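4.2 Recording Your First Sorting Demonstrations

Now comes the fun part! With both arms calibrated (Section 4.1) and the Morow recorder running, you're ready to start collecting demonstrations. Every clean run you record is something the policy can learn from, so take your time and enjoy it.

Before you start

The practice task is "sort into baskets." Set out baskets in different colors and a few small objects, and leave room between the baskets for the grippers to come down.

1. Raise both arms to the ready position, with the gripper tips pointing down over the table.

2. Open the Morow panel and choose New Session. Type in a task name and your initials.

3. Check the fixed camera view. All the baskets and objects should be visible before you record.

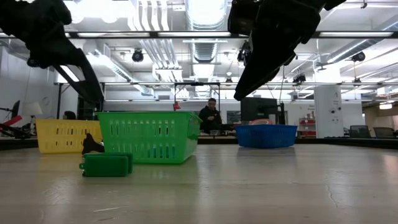
Figure 4-3. Both grippers over the table, with yellow, green and blue baskets set out.

CAUTION: Keep your hands off the table any time the arms are live. Press Hold before you move a basket.

Recording

4. Press Record and wait for the tone.

5. Guide the arms through one full sort at a smooth, steady pace. Small corrections are fine, and we love seeing them in the data! A fumbled grasp followed by a good recovery is a great example to keep.

6. Return both arms to ready and press Stop. Mark the run Keep or Discard right away, while you still remember how it went.

7. Press Hold, shift the baskets and objects to new spots, and go again. Try turning a basket a little, or placing one partly behind another.

NOTE: After every 5 runs, swap in at least one different object. Rhydian Skyrme's first set on the Gukberg station had 382 runs and hardly any variety, and the second set, with 85 well-mixed runs, trained a noticeably better policy.

NOTE: People working in the background are no problem. Just ask them not to reach over the table during a run.

To upload the session, go to Section 4.3.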